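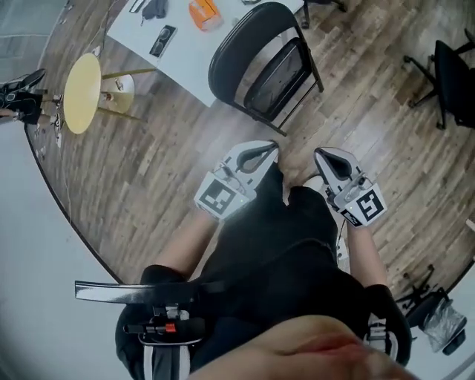
자동화와 직무 변화 강의노트 6주차
휴대형 그리퍼를 이용한 시연 작업과 작업자의 직무

1. 이번 주 범위

지난주까지는 고정형 설비의 도입이 라인 편성에 미치는 영향을 다루었다. 이번 주는 설비가 현장에 들어오기 전 단계, 즉 사람이 그리퍼를 직접 손에 쥐고 동작을 시연하는 업무를 다룬다. 이 업무는 기존 직무분류표에 대응 항목이 없고, 사업장마다 소속 부서와 임금 기준이 다르다. 수업에서는 물류 포장업체 Molel의 Brultholm 사업장을 사례로 사용한다.

읽을거리는 강의자료실의 Molel 직무조정 보고서 2장과 4장이다. 3장은 설비 사양이므로 생략해도 된다.

2. 용어

시연자: 그리퍼를 양손에 쥐고 정해진 과업을 반복 수행하는 작업자. 사업장에 따라 조작원, 수집원으로도 부른다. 본 노트에서는 시연자로 통일한다.

휴대형 그리퍼: 로봇 팔에서 분리된 상태로 사람이 손에 쥐고 쓰는 집게 장치. 끝단은 한 쌍의 죠(jaw)로 되어 있다.

기준 마커: 흑백 사각 무늬의 표식. 카메라 영상에서 그리퍼의 위치와 자세를 추정하는 데 쓴다. 첫머리 사진에서는 좌우 그리퍼의 흰색 블록에 각각 하나씩 붙어 있으며, 왼쪽 것은 위쪽과 앞쪽을, 오른쪽 것은 오른쪽을 향한다.

에피소드: 과업 1회의 시작부터 종료까지를 담은 기록 단위.

반려: 검수에서 에피소드가 사용 불가로 판정되는 것. 반려 사유는 마커 가림, 과업 미완료, 순서 오류, 동기 불량으로 나뉜다.

3. 사례: Brultholm 사업장

3.1 도입 경과

Molel은 5월에 소형품 포장 공정의 자동화를 결정하고 제어 소프트웨어를 Putia에 발주하였다. Putia의 방식은 동작을 좌표로 하나씩 입력하지 않고 사람의 시연 기록으로 모델을 학습시킨다. 따라서 발주처가 시연 인력을 제공하는 조건이 계약에 포함되었다.

회사는 포장 공정 인원 48명 가운데 16명을 시연 업무로 전환하였다. 나머지 인원은 기존 공정에 남았다. 전환 기준은 숙련도와 본인 희망이었으나 두 기준의 우선순위는 문서화되지 않았고, 이 점이 뒤에 노사협의 안건이 되었다.

3.2 작업 구성

시연 업무의 1회 주기는 다음과 같다.

가. 장비 착용 및 스트랩 체결 상태 확인
나. 양쪽 그리퍼 표시등 확인
다. 시작 자세
라. 과업 수행
마. 종료 자세, 기록 저장
바. 작업대 물품 원위치

라 항목만 기존 포장 작업과 내용이 겹친다. 나머지는 모두 새로 생긴 작업이며, 초기 표준시간 산정에서 바 항목이 누락되었다. 첫 달 목표치 744 에피소드는 바 항목을 제외한 표준시간으로 계산한 값이다. 목표 미달의 원인을 시연자의 숙련 부족으로 본 1차 보고는 이후 정정되었다.

3.3 자세와 신체 부하

앉은 자세의 시연에서는 그리퍼를 무릎 앞이나 그 옆에 들고 있는 시간이 생긴다. 손에 쥔 물체의 무게 자체보다 유지 시간과 손목 각도가 문제가 된다. 마커가 카메라에서 보이도록 손목 방향을 의식적으로 유지하면 전완의 정적 부하가 늘어난다.

머리에 카메라를 두는 구성에서는 시선 방향이 곧 촬영 방향이 된다. 시연자는 손을 계속 내려다보아야 하고, 고개를 숙인 각도가 기존 포장 작업보다 커진다. Brultholm의 설문에서 불편 부위로 목을 고른 응답이 손목보다 많았다.

케이블은 별도 점검 항목으로 둔다. 다리 옆으로 늘어지는 케이블은 의자에서 일어날 때 걸릴 수 있고, 바퀴 달린 의자를 쓰는 공간에서는 바퀴에 눌릴 수도 있다. 바닥의 종이 조각이나 비닐도 같은 항목에서 점검한다.

4. 직무 내용의 변화

4.1 속도에서 일관성으로

기존 포장 공정의 평가 지표는 시간당 처리량이었다. 시연 업무에서는 반려율이 우선 지표가 된다. 숙련 작업자가 쓰던 단축 동작, 예컨대 한 손으로 두 물품을 동시에 집는 동작은 두 개의 죠로 재현되지 않으므로 금지된다. 전환 초기에 숙련자의 반려율이 신규 인력보다 높게 나온 것은 이 때문으로 해석된다.

4.2 촉각 정보의 손실

맨손 작업에서는 물품의 미끄러짐을 손가락으로 감지한다. 그리퍼를 쥔 상태에서는 손잡이를 통해 전달되는 저항과 시각에 의존한다. 시연자는 파지력을 다시 익혀야 한다. 사업장의 교육시간은 6시간으로 책정되었으며, 얇은 포장재를 다루는 과업에는 부족하다는 의견이 접수되었다.

4.3 기록되는 노동

시연 업무에서는 동작 전체가 데이터로 남는다. 쟁점은 세 층위로 구분한다.

첫째, 학습용 기록을 인사평가에 쓸 수 있는가. Molel의 내규는 금지하고 있으나 반려율은 예외로 두었다. 반려율은 학습용 기록에서 산출되므로 예외의 범위가 불분명하다.

둘째, 영상에 시연자 이외의 사람이 들어오는 경우의 처리. 시연 공간을 지나거나 앉아 있는 동료의 다리나 신발만 찍혀도 동의 대상인지에 대해 내규에 규정이 없다.

셋째, 시연의 대가. 기록은 시연자가 퇴사한 뒤에도 사용된다. 현재 보상은 시연 시간에 대한 수당뿐이고, 기록의 재사용에 대한 항목은 없다.

5. 비교 사례: Mockus

부품 조립업체 Mockus는 같은 방식의 기술을 쓰면서 시연 인력을 전환 배치하지 않고 순환제로 운영한다. 조립 인원이 교대로 시연을 맡고 나머지 시간에는 원래 공정에 남는다.

장점은 부하의 분산과 공정 숙련의 유지이다. 단점은 시연자별 동작 편차가 커져 검수 인력이 더 필요하다는 것이다. Mockus는 검수를 조립 경력자에게 맡겼고, 이 직무에 별도 직급을 신설하였다. Brultholm에서는 검수를 Putia 측이 수행하므로 현장에 같은 직무가 생기지 않았다.

두 사업장의 차이는 기술 사양으로 설명되지 않는다. 검수 권한이 어느 쪽에 있는지, 시연 시간을 생산 시간으로 계상하는지에 따라 갈린다. 이 두 항목은 기말 과제의 분석 틀에 반드시 포함할 것.

6. 시연 공간 점검표 (실습 배포용)

작업 전
- 그리퍼 죠 패드의 마모, 나사 풀림
- 마커 표면의 오염과 긁힘
- 표시등 점등 여부
- 버클과 스트랩 체결, 조임 정도
- 케이블 경로
- 소매가 마커를 가리지 않는지

작업 중
- 마커 방향 유지
- 과업과 무관한 개인 물품이 작업 영역에 들어오지 않는지
- 타인의 통행

작업 후
- 기록 저장 확인
- 물품 원위치
- 불편 부위 기록지 작성

실습에서는 2인 1조로 한 사람이 수행하고 한 사람이 점검표를 기입한다. 기입자는 동작을 교정하지 않는다.

7. 과제

Brultholm 사업장의 표준시간을 3.2의 여섯 항목에 따라 다시 편성하고, 항목별로 생산 시간 계상 여부와 근거를 적는다. 분량은 두 쪽 이내. 4.3의 쟁점 중 하나를 골라 내규 개정 문안을 한 단락으로 덧붙인다.

제출은 강의자료실의 6주차 제출함으로 한다. 다음 주에는 보고서 4장의 임금표를 사용하므로 출력본이나 파일을 지참할 것.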